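4.3 Recording a practice session

This section applies to teams in the Devberg student robotics club using the Kedness arm kit at home or at school. Complete 4.1 (mounting) and 4.2 (homing) first. Each team records its own sessions and uploads them through the Ciline client before the next club meeting.

1. Switch on the arm controller and wait for the status line to read READY.

2. Start the Ciline client and select your team folder. Do not record into the shared folder.

3. Jog the arm to the start pose for the task on your card. The gripper must be clear of the tabletop and of every object on it.

4. Check the head camera view. Small objects such as a bottle or a bowl should be easy to make out from the start pose.

5. Press Record and hold still for one second, then begin the task. Turn the head slowly - fast turns smear the picture and the software drops those segments.
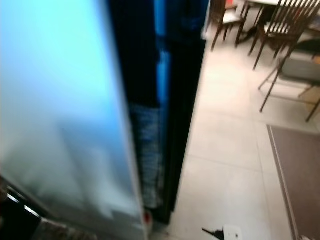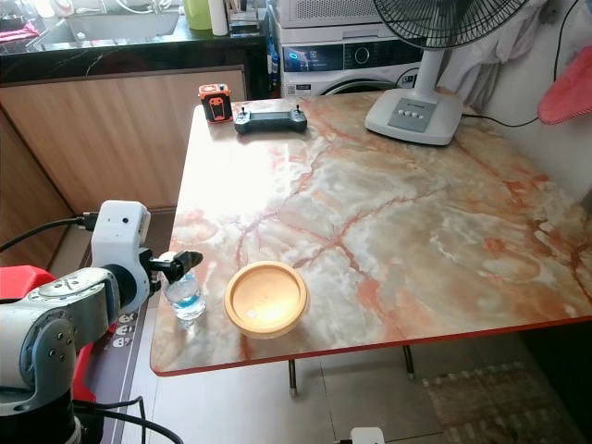 6. Finish the task, return to the start pose and press Stop. The client writes one file per attempt.

7. Enter the attempt in the log: task number, operator, result (complete, partial or failed). Leave the notes field blank if there is nothing to report.

8. Repeat until the team has 9 accepted attempts for the task. Rejected attempts stay in the folder and do not need to be deleted.

CAUTION: Keep hands outside the reach of the arm while the controller is on. To move an object between attempts, press Hold first.

CAUTION: Do not raise the speed setting above 200. The limit applies to all teams, including those entered in the Lougher round in June.

NOTE: An attempt longer than 900 frames is split into two files. Upload both. The log needs only one line for the pair.

NOTE: If the client reports a frame mismatch, close it, unplug the camera, plug it back in and start again at step 2. Homing does not have to be repeated unless the arm has lost power.

Questions about rejected attempts go to Ibsa Lemma, with the file name and the error code. For upload errors see 4.4.

Section revised February 2, 2024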